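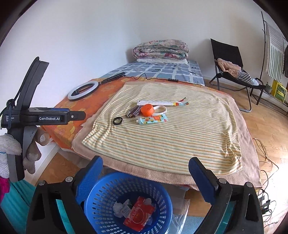

Drestlow Swap Day Moves to the Woo Street Hall

Sunday, September 27, 2020

If you've been tripping over your own stuff since spring, good news: the Drestlow bedroom clear-out is on again, and this year it's in the bigger hall on Woo Street. I went to the last one with one bag and came home with two, so take my advice with a grain of salt.

The organizers at Anby, the thrift shop by the bus depot, say 353 households have signed up so far, and there's space for 500. Each one gets a table and a 42-minute slot (I asked why 42 and got a shrug). Bring clothes, bedding, towels, and all those little things that end up on top of the covers, like tape, hair ties and half-used tubes of cream. Okay, maybe keep the cream.

I started on my bedroom this morning and got as far as the bed, which is now where everything lives. The striped towel is holding the small stuff, the ring light and the hair straightener are up there too, and the folding chair has turned into a closet. The pink floral quilt stays with me, no matter what. The blue waste basket already has paper in it, so I'm calling that progress!

Electrical things like lamps and straighteners go to the Itel repair desk by the side door for a quick check before they can be swapped. Last year the desk looked at 115 items in one afternoon, so get in line early. Doors open at ten, and sign-up sheets are at the Anby counter until the tables run out.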